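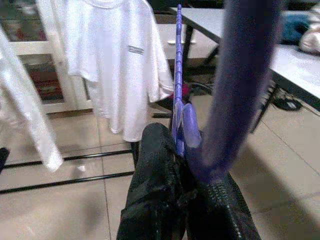 La pinza con lo que parece una percha morada, junto al tendedero.

Inicio | Diario | Taller | Archivo

5 de octubre de 2021

Mañana de mantenimiento en la célula de perchas de Vurnadstead. Cambié el recubrimiento de los dos dedos – el viejo llevaba puesto desde junio y ya resbalaba. Los tornillos son los de Jornier, con una gota de fijador en cada uno.

Después recalibré la apertura. Dejé la fuerza un punto más baja, porque el plástico fino se marca. Limpié la lente de la muñeca con un paño seco y revisé el cable hasta el codo.

El contador iba por 340 ciclos. A los 500 toca engrasar – queda apuntado en la hoja de Firnex. Falta pedir otro juego de dedos.

4 veces compartido | 2 comentarios

¿El fijador es el azul? Con el rojo luego no hay quien los saque.

A mí me duran menos los recubrimientos, aprieto demasiado.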